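Talks > Robot Safety > Speaker notes

May 31, 2018
By Yaryna Kravets

Notes for the Drarkelham talk. Fifteen-minute slot, leave time for questions.

Start with the job: two arms, one folded T-shirt, a papered table with blue tape. Let people look before talking.

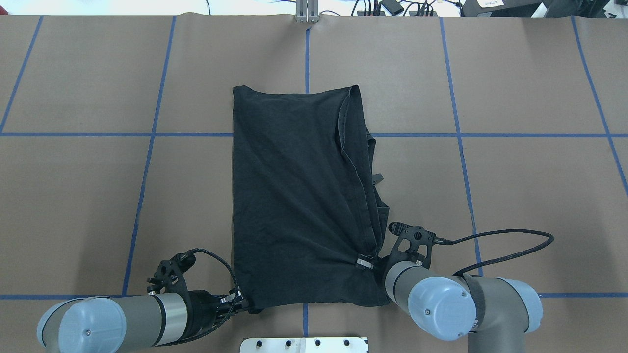
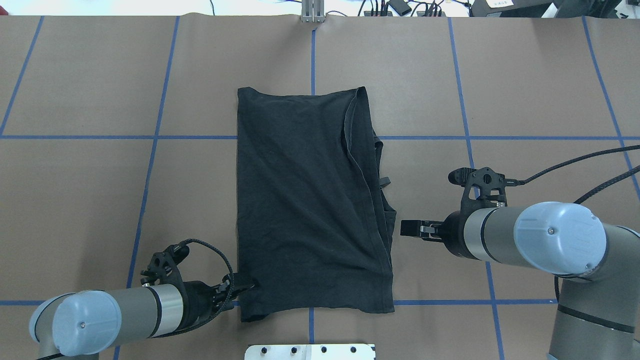
Black shirt, both times. Left gripper has a corner in each.

Why didn't the arm stop when its cable snagged?
The force limit on the wrist was set for lifting, and the pull from the cable came in under it. The controller read the drag as a heavy sleeve and kept going.

Now the fault itself. It happened in January, on cycle 317 of a long folding run. The right arm swung out for a new grip and its gripper cable caught on a bracket. The arm finished the move. The connector pulled halfway out, the gripper lost its signal, and the fingers stayed shut on the cloth. The left arm had no message about any of this and carried on with its half of the fold.

Wen-hsiung Tse hit the stop button. Nobody was hurt. Say that early, people worry.

Go slowly on the next part. After the stop, Tane Brunton reached in to free the shirt. The button had cut power to the arms but the grippers were on a separate supply. When he pushed the connector back in, the fingers opened and closed once. His hand was 13 centimeters away. We wrote it up as a near miss and shut the cell down for the day.

What we changed:
- Grippers now go dead with the arms. One button, one circuit.
- Loss of signal from either gripper stops both arms.
- Cable loops are checked by hand through the full reach at the start of each shift.
- No one reaches in until the lamp is off and the key is out.

Hiu-tung Yang did the rewiring. I-hsuan Wan wrote the signal check, and we tested it by pulling the plug on purpose, 15 times per arm. It stopped every time.

We have run 4,000 cycles since then. Two stops for loss of signal, both from a worn connector. No snags.

If asked about the Mokau cell: same wiring as our old one, not yet changed. It stays off until it is.

Spare connector is in my bag. Pass it around during questions and get it back.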